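What Happens to Old School Computers?
Year 11 Environmental Studies, Semester 2 Report
Tuvcombe Senior College
Submitted 2019-12-13

1. Introduction

Schools buy a lot of computers and get rid of a lot of computers. I wanted to find out where the old ones go. My research question was: do households and schools in Tuvcombe know how to recycle electronic waste, and do they use the services that are already there?

Electronic waste, or e-waste, means anything with a plug, battery or cord that is no longer wanted. It includes phones, printers, toasters and televisions. I limited my project to desktop computers, laptops and monitors.

2. Background

Old computers are worth recycling for the metals in them. Circuit boards contain copper and small amounts of gold. Cases are mostly steel and plastic. Some parts are harmful if they end up in landfill, including the lead in older solder and the batteries in laptops.

The usual order of things is reuse first, then repair, then recycling. A computer that still turns on can be wiped and given to someone else. If it can't be fixed, working parts such as memory and drives can be taken out before the rest is sent away. Separating the parts by hand takes longer than shredding, but more of the material is recovered.
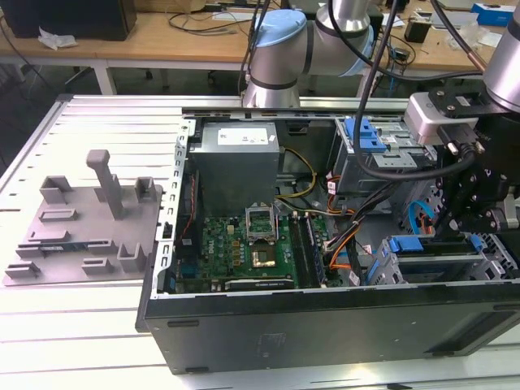 Figure 1. Desktop tower with the side panel off. The power supply is at upper left and the drive bays are on the right.

3. Method

I used a paper survey and an online survey with the same eight questions. The paper one went home with the school newsletter in November and the online one was linked from the college website. I received 153 completed surveys. Surveys with more than half the questions blank were left out.

I also visited the two drop-off points in the district. One is at the Tuvcombe transfer station and the other is behind the Nasora hardware store. At each one I wrote down the opening hours, the signs, and which items were accepted. The transfer station let me copy the totals from its log book.

4. Results

Most people who answered had at least one old computer or laptop at home that they did not use. The most common reason for keeping it was worry about photos and personal files still on the drive. The next most common was not knowing where to take it. Cost came third, even though both drop-off points are free for households.

More people knew about the transfer station than about Nasora. Several wrote that they thought Nasora only took batteries and light globes. The sign there is small and faces the loading dock, so you can't read it from the car park.

The log book at the transfer station listed 1,301 items of e-waste for the past financial year. It does not separate computers from other items, so I could not work out how many were desktops. I had hoped to compare this with the previous year but that book was missing.

Dulis, the company that collects from both sites, sorts everything at its depot. Its brochure says computers are opened and the boards, drives, cables and cases are put into separate bins. It does not say what happens to the drives, which is the thing survey people most wanted to know.

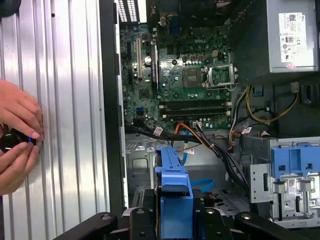 Figure 2. Green motherboard inside an open tower, with the expansion slots along its left side.

5. Discussion

The results suggest that the main problem in Tuvcombe is information. The service exists and is free, but people are unsure about it. If Dulis explained what it does with hard drives, some of the computers sitting in cupboards might be dropped off.

There were some weaknesses in my method. The survey went mostly to families with someone at the college, so older residents are probably under-represented. Question 6 was badly worded, as it asked about "devices" and some people counted phones. I left it out of the results.

I also asked the college office about our own old computers. They are stored until there are enough for a pickup. There is no written policy on wiping them.

6. Recommendations

Nasora should move its sign to the car park side and list computers on it.
The shire should put the drop-off hours on the rates notice.
The college should write a policy for wiping and passing on old machines.
Next year's class could repeat the survey at the library to reach other age groups.

7. Sources

Dulis, Collection Guide for Households (brochure)
Tuvcombe transfer station log book
Vukčević, Waste and the Home, chapter 4 (college library copy)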